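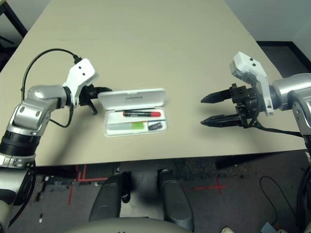 Who may borrow from the Tendico reading collection?
Any resident holding a current card may borrow up to two titles, for a period of 15 days.

The short work printed on this page was selected for the May issue. It is given in full.

THE RETURN

The Registrar of Lost Property for the district of Kernow received the parcel at 4:40 in the afternoon, twenty minutes before the counter closed. It was addressed in a careful hand to The Office, with no sender given. The Registrar, Kiran Pandey, signed for it and entered it in the ledger as item 13.

Inside was a book of ferry timetables. The inside cover bore the stamp of the Hamdan line, which had stopped running before Pandey was born. A slip of paper marked the page for the evening crossing to Ovau, and on the slip was written: With regret for the delay.

The rules of the Office were clear. Property was to be returned to its owner, or to the owner's lawful successor, within 60 days. Pandey wrote to the port authority, which replied that it held no records for the line. He wrote to the county, which advised him to write to the port authority. Copies of both letters were placed in the file.
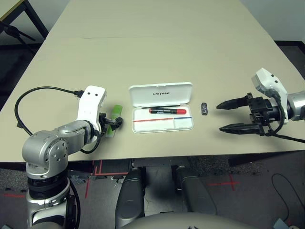
Issued by the Reading Room Department, Adult Fiction

On the last evening allowed under the rules, Pandey put on his coat and carried the book down to the old landing. The ticket window was boarded over and a chain hung across the steps. He had prepared a notice of attempted delivery, as the rules required, and he looked for a place to post it.

A woman was sitting on the bench with a suitcase between her feet. She asked whether he was with the company.

"I am with the Office of Lost Property," Pandey said.

"Then you may know when the boat leaves."

He opened the book at the slip. The evening crossing was listed at 7:15. He read the time aloud, together with the note that passengers should be ready at the steps ahead of departure. She thanked him and asked if she might see the page for herself. She read it slowly, running a finger under the line, and then closed the book and held it in her lap.

"My father was the purser," she said. "He was always losing this."

Pandey took out the receipt form. She signed in the proper place, and he tore off the lower half and gave it to her. It was a little after seven. He knew that he ought to go back and close the entry, but the form did not say by what hour, and he sat down at the other end of the bench. Out past the breakwater, a light was moving.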